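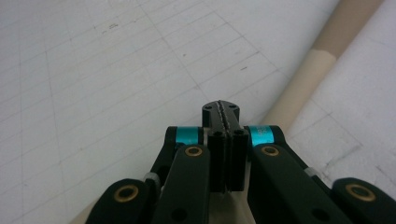
The Vustdale town map is being drawn again by hand, and the work has moved into the old reading room at the Hanrahan building on Mill Street. The new map is being made on large sheets of white paper, each marked with a faint gray grid that the drafters use to carry measurements over from the survey notes. The sheet for the north end of town has little on it so far beyond the grid lines, a small dark smudge and a short dark dash. Lines for the streets and the creek will follow once the corner points have been agreed on.

The project is run by the Vustdale Local History Society and is expected to last until May. When finished, the map will be made up of 12 sheets, mounted side by side on the long wall across from the checkout desk. It will replace a printed map that hung there for decades and was taken down when the wall was repaired.

Kaisu Seppälä, a retired surveyor who is leading the drawing, said the society looked at having a map printed from county data and decided against it. The county files show parcels and road centerlines well, she said, but leave out most of what people in town ask about, such as the footpaths behind the cannery, the old ferry landing and the names of the smaller hills.

"People come in and want to find their grandmother's house," Seppälä said. "The house may be gone, and the street may have a different number on it now. We want both on the same map."

The society has collected 563 place names from residents over the past two years. Some came in on cards left at the library, and others were taken down at the senior lunch. Many are spelled more than one way. The group has settled on printing the most common spelling on the map and listing the others in a booklet to be kept at the desk.

Buildings will be drawn in outline only. The town's last full count, made for the sewer project, listed 2,291 structures, including sheds and garages. Seppälä said sheds will be left off unless there is a reason to keep them. The boat sheds along the Zaderero road will stay, as will the ice house.

All first drafts are done in pencil and checked by a second person before any ink is used. The grid makes the checking fairly quick – a reader calls out the square and the distance from two of its sides, and the drafter confirms the point. The hard part is the creek, which has moved since the last survey. The society plans to draw its present course in a solid line and the earlier one in dots.

Paper and ink have been paid for with a grant of $2,000 from Kondisano, the packaging company on the east side of town. The Hanrahan building is lending the room free of charge through the end of the project. The tables there are wide enough for a full sheet to lie flat, something the library could not offer.

Residents can visit the reading room on weekday afternoons between 1 and 4 while drawing is under way. Visitors are asked to leave drinks and wet coats in the hall and not to lean on the tables. Old photographs, deeds and hand-drawn maps are welcome. They will be copied and handed back the same day.

The society is still looking for information on three areas: the blocks north of the rail line before the school was built, the orchard lots above the reservoir, and the camp road, which appears on one map from the period and is missing from another. Anyone who lived or worked in those places is asked to stop by or leave a note at the library desk.

A draft of the downtown sheet will be put up in the library entry for corrections before it is inked. Pencils and slips will be left beside it, and comments will be collected for two weeks.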